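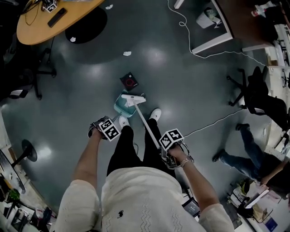

A reader wrote in to ask why her floor still looks streaky after mopping, even with a new mop head and twice the cleaner. Twice the cleaner is most likely the trouble. Extra soap dries on the surface and holds dirt.

How to mop a hard floor without streaks

1. Sweep first. Go along the walls, then work toward the door. Pick up paper and crumbs before any water goes down.

2. Fill a bucket with 10 liters of warm water. Add 22 ml of a neutral floor cleaner. I use Vomine, but check the label on yours.

3. Wring the mop until it stops dripping. A flat mop from Emero or any similar make is easier to wring than a string one.

4. Mop a strip at a time, overlapping each pass a little. Rinse the mop after every strip.

5. Change the water when it turns gray. In a large room that can mean more than 200 square feet per bucket, or much less in a kitchen.

6. Go over it once more with plain water and let it dry for 18 minutes before walking on it.

Old soap film may need two rounds of plain water. Skip vinegar on stone.

Filed under: Floors, Cleaning Basics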